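Cusby travel hair dryer - six months in

I bought this for a trip to Gotley in October and it's now my everyday dryer, which I really didn't expect! It's light, the cool setting is properly cool, and my thick, shoulder-length hair is done in roughly 27 minutes less than it takes to air dry in summer.

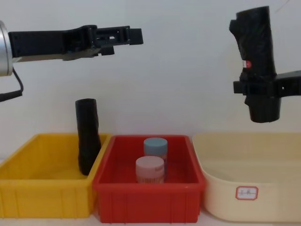 The cord could be longer - mine only just reaches the bathroom mirror - but for the price I'd happily buy another. My sister's already got her eye on one.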